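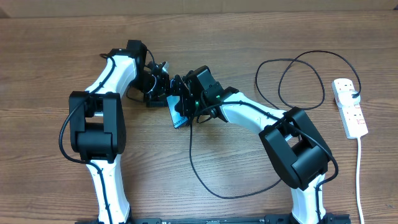

Two arms, one wooden table.

Summer reading logs for incoming 7th graders are due August 5, 2023. Drop them in the box outside the Ondberg Middle School office. The box is emptied at noon.

The goal was 700 minutes since the start of June. If your child is at 565 or more, they can still turn in the log and finish the rest during the first week of school.

Each log needs a parent signature on both sides. I got a stack last year with only the front signed and had to send them home again.

Students also need 2 written responses, one page each. Handwritten or typed is fine. Please put the book title at the top.

Audiobooks count. Graphic novels count. Rereading a book from 6th grade does not.

If you lost the log, print a new one from the Farkine page under Forms. The login is the same as last year.

Supply list is also on Farkine. English needs 3 composition notebooks, wide ruled, no spirals. Please label them before the first day.

Room change: I am moving to the Abubakar wing, upstairs, next to the library.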